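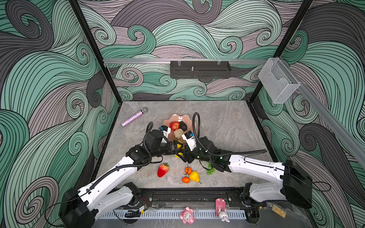
Is the open day at the Ulleck pottery works worth the drive if you don't throw pots yourself? I'd go for the kiln shed alone, and I have never made so much as an ashtray.

We left Ranard after breakfast and got there a little before ten, in time for a good spot by the creek (the lower field floods, so go up the hill if it has rained). The ladies at the gate were handing out paper maps and warm rolls, and I'm afraid I took 2.

The tour starts in the clay yard and winds through the glaze room, where it smells like a wet cellar and everyone talks in a whisper for some reason. Then comes the big kiln, which they call Natus, after the first owner's dog. It holds 843 plates when it's fully stacked, and our guide was so proud of that number that she told us at the door and again on the way out! It takes a whole night to heat and longer to cool, and you can stand inside it between firings and look up at the brick, all gone shiny and brown.

Lunch was noodle soup from the Khổng stand, run by a family from down the road, and I would have driven out just for the broth. Afterward I lost my husband in the seconds shop for most of an hour. He came out with a soup tureen, no lid, and we are still discussing where it will live.

Filed under: Days Out, Crafts & Makers

Comments

marigold_lane: Did they still have the blue bowls? We missed them last June.

tworivers: Get there early, the soup was gone by 1:00 when we went.

pkettle: I have a lid with no tureen. Seriously, what size is it?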